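Domestic column

A domestic column is a short, regularly published piece of personal writing about the author's daily life at home, with family, or among neighbors. It appears in newspapers, magazines, church and club newsletters, and, more recently, on personal websites and by email. The form is also called a home column, a household column or, in some small-town papers, a back-page letter. It is related to the personal essay but is usually shorter, appears on a fixed schedule, and assumes that readers already know the people in it.

Characteristics

Most domestic columns are written in the first person and the present or recent past. The subject is usually a single small event, such as a burned dinner, a child's question, or a walk to the mailbox, followed by a comment from the writer. Many columns return to the same few people over a period of years. Spouses and children are often given nicknames or initials, and pets are nearly always named in full.

The tone is conversational. Readers are addressed directly, and the writer often refers to earlier columns without explaining them. Local details such as street names, stores and weather are common in newspaper columns and less common in those meant for a wider audience.

Domestic columns differ from advice columns in that the writer does not answer readers' questions, although the two were sometimes printed side by side and a few authors wrote both. They also differ from humor columns. A domestic column may be funny, but editors have generally accepted pieces with no jokes in them, and many writers use the space for illness, moving house or the death of a parent.

Structure

The usual domestic column has an opening incident, a digression, and a return to the incident. The digression is often a memory. In newspapers the length was set by the page, and writers learned to fill the same space every time. The Gollix, a weekly paper serving the Pundov valley, gave its home column a single vertical strip beside the church notices and held it to 2,910 characters for as long as the column ran. Its author, Lovisa Amundsen, kept a card with the number on it above her typewriter and later above her computer.

Writers working online have no such limit, and their columns tend to be either much shorter or much longer than the printed kind. Some keep a fixed length by choice.

Subjects

Meals, laundry, gardens, school mornings, car trips and holidays make up a large share of the material. Seasonal columns are standard: most writers produce a first-snow column, a back-to-school column and a spring-cleaning column, and some reprint an old one each year by request. April columns about taxes and mud were a fixture in the Gollix.

A common type is the object column, in which the writer starts from one thing in the house and tells how it came to be there. Tablecloths, jars, chairs and coats are typical choices. The object is rarely valuable. Josiane Pons, who wrote a home column for the magazine Zirar, based a series of 20 pieces on the contents of a single kitchen, and the series was later used in evening writing classes as a model of the type. 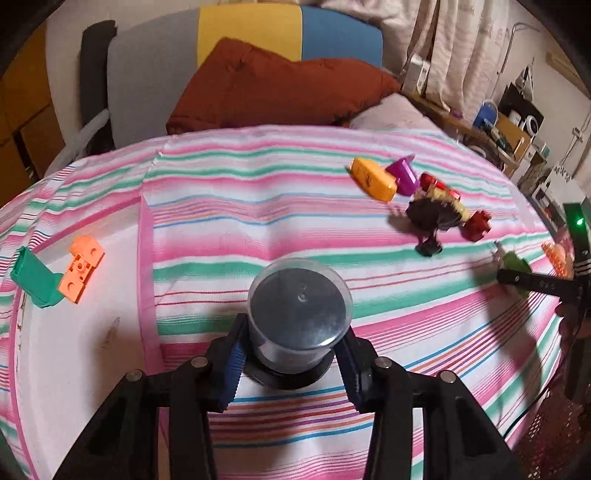 A clear container on a striped tablecloth. Object columns often start from things found on a table.

Another type is the errand column, which follows the writer through a trip outside the home. Post offices, waiting rooms and grocery lines are usual settings. Errand columns allow the author to write about people other than the family, and some writers turned to them once their children were old enough to object to being written about.

History

Short pieces about home life were printed in newspapers well before the domestic column had a name. Early examples were often letters from a reader, printed because there was space to fill. Where a letter proved popular, the editor asked for another, and the arrangement became a column. Payment was small or absent. Some writers received a free subscription.

The form spread with the growth of women's pages. Editors of these pages wanted material that could be set in advance and would not go out of date, and the domestic column met both needs. Men also wrote domestic columns, though theirs were more likely to be placed near the editorial page and described as essays.

As women's pages were dropped or renamed, many columns moved to feature or lifestyle sections. Others ended when their authors retired – papers often chose not to hire a replacement, on the grounds that readers were attached to the person and would not accept a new one. The Gollix tried twice to continue Amundsen's column under another writer. Both attempts ended within 10 issues.

Personal websites gave the form a new outlet. Early online writers used many of the same habits as the newspaper columnists, including the regular posting day, the family nicknames and the links between one piece and the next. The main change was in the response. Letters to a newspaper columnist took days to arrive, and only a few were printed. Online comments appeared at once under the piece, and regular commenters sometimes became part of the column themselves.

Email newsletters have brought back some features of the printed column. They arrive on a schedule, and replies go privately to the writer. Yoon, a newsletter written by Hae-won Moon and Do-yoon Yeom, alternates between its two authors, who are married and sometimes give different accounts of the same weekend. It publishes 40 issues a year and stops over the summer.

Privacy

The use of family members as subjects is the most frequent source of dispute. Practice varies. Some writers show each piece to the people in it before publication, and some change names and ages. Others treat the household as open material but avoid certain topics, most often money and medical matters. Children who appeared in long-running columns have sometimes written about the experience as adults, with views ranging from fondness to strong dislike.

Printed columns reached a limited area and were hard to find after a few weeks. Online archives are searchable, and a number of writers have taken down early pieces at the request of their children. Pons has said that she would write fewer columns about school if she were starting over, and more about the furniture.

Reception

Critics have given the form little attention. Where it is discussed, it is often described as light or repetitive. Arsalan Lashari, in an essay on small newspapers, argued that the repetition is part of its use to readers, who turn to the column to see that the household is still there. He also noted that domestic columns record prices, meals and daily routines that other parts of a newspaper leave out, and that local historians have begun to rely on them for this reason. He warned that the columns are not diaries. Events were moved, combined or improved to fit the space, and a writer with a deadline and nothing to report might use something that happened years earlier.

Collections

Popular columns have been gathered into books, usually by local presses and often arranged by season. Scrapbooks of clippings kept by readers are a further source. In some cases they are the only complete record of a column, especially where the paper did not keep its own back issues. The public library in Pundov holds three such scrapbooks of the Gollix column, one of them with the owner's replies written in the margins.

See also
Advice column
Commonplace book
Family newsletter
Personal essay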